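Navmont gripper and camera trial
Progress report to the Kettler fund, 4/20/24

Since the last report we have moved from bench tests to trials in the big room at Gerkgate, and it has been our best stretch so far. The question is still the one we put in the application: which pairing of gripper and head camera copes best with soft household items, the kind that sag, fold and slip when you try to pick them up?

Two grippers are still in the running. The first is the parallel one we started with, now with softer pads. The second is the three-fingered Skulberg, which arrived late but has been a pleasure to set up. We ran both through the same 14 pick-up tasks, using the same arm and the same controller settings, so that any difference comes from the gripper and its camera view.

The Skulberg finished 11 of the tasks to our standard and was especially good with towels lying in a heap. The parallel gripper did fewer, but it was quicker on anything with a clear edge to pinch, and we really like how predictable it is. When it misses, it misses the same way each time, and that makes the fault far easier to chase. We had expected to drop it by now and are very glad we kept it in!

Camera work took up more of our time than planned. The wide lens gives a lovely view of the floor and is a big help when the robot is finding its way to a work spot, but pale things against pale furniture are hard going for the depth software. Shiny flooring adds to the trouble, as reflections of legs and cupboard doors can be read as real objects below floor level.

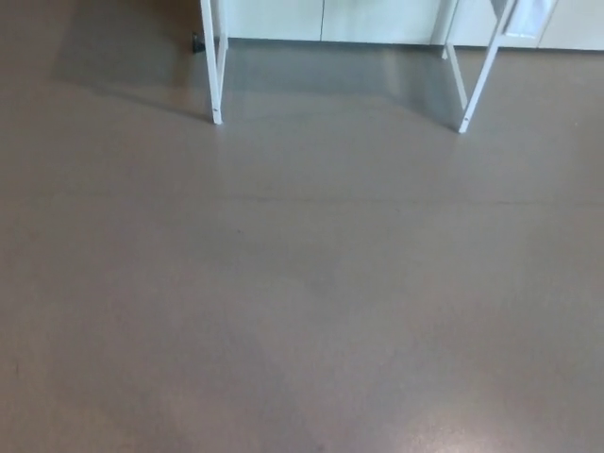
Head camera view at Gerkgate: white frame and hanging fabric against white cabinets, with reflections in the floor.

Views like this one are now part of our standard test set for the cameras. We tried two fixes. Turning down the exposure helped with glare but lost the folds in light fabric. Masking out anything that seems to lie beneath the floor plane worked much better, and it costs almost nothing in speed. There is still a problem with thin legs seen at an angle, which come and go in the depth map as the head turns – we have a few ideas and would like to try a slower head sweep first.

The controller comparison is behind schedule. The newer unit runs smoothly with the parallel gripper, but its driver for the Skulberg drops the force reading now and then, so we have stayed on the old unit for all scored runs.

Spending is in line with the budget, apart from a small overspend on replacement finger pads, covered from the travel line. Next we will repeat the full task list under dimmer lighting, then start on hanging items. The controller results should be ready in July, and we would be delighted to show both grippers running at Gerkgate if the fund would like to visit.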